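Equipment Review: Brendness Two-Finger Kitchen Arm
Reviewed by Jamila Ranasinghe, Narenport Institute for Domestic Equipment
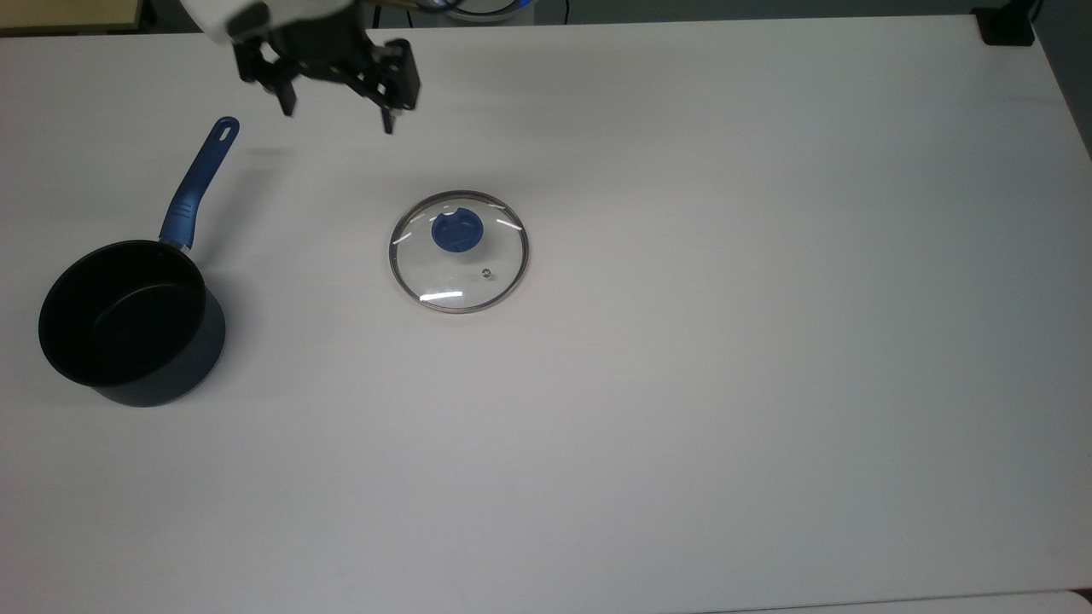

Saucepan and glass lid on the test table, with the gripper overhead.

The Institute assessed the Brendness arm on one question: can it take over small kitchen chores in a staffed canteen? The unit was set to place a lid on a saucepan, remove it again and move the pan by its handle.

Lid placement was the stronger result. Out of 90 attempts, the arm seated the lid correctly in 77. Most failures began at the knob, where the fingers closed too high and slid off. Glass remains difficult for the vision software, and glare from overhead lights made matters worse — dimming them helped in several runs.

Moving the pan was less satisfactory. The arm managed 55 of 90 attempts with the pan empty. With 2 cups of water added, the pan tilted in the grip and testing was stopped.

Setup took one morning, and the Brendness manual is clear. Replacement finger pads must be ordered separately.

The Institute does not recommend purchase for unsupervised kitchen work at present. Training kitchens may find the unit useful for demonstrations. A software update is expected in May, and the lid test will be repeated on the new version.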